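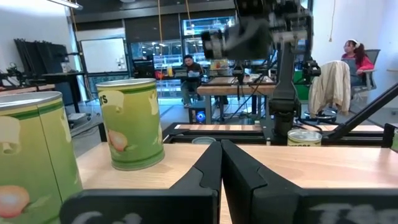
Cans out on the bench, two big ones up close and two smaller ones further back.

If you're setting up a gripper arm to practise with groceries, a bit of housekeeping beforehand will save you a good deal of grief, and I say that as someone who has mopped up more than my share of tomato soup! These are the habits we've settled on at Grendow, and you're welcome to borrow them.

Check every can for dents before it goes on the table. A bent rim sits crooked in the fingers.

Mark the arm's full reach on the bench with coloured tape, and keep mugs, phones and elbows outside it whenever the power is on.

Start at low speed for the first 40 lifts - yes, all of them, even when you're itching to get on with it.

Keep the stop button within arm's reach of whoever is minding the job (ours used to live behind the kettle, and we moved it in January).

Wipe the finger pads with a barely damp cloth and let them dry.

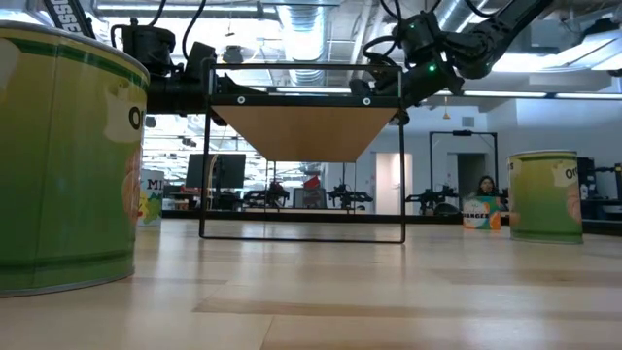 Wieser wrote in to ask whether full cans are really necessary, as empties are so much kinder to the toes. Empties are fine for learning the motions, but do your final check with full ones, one size at a time.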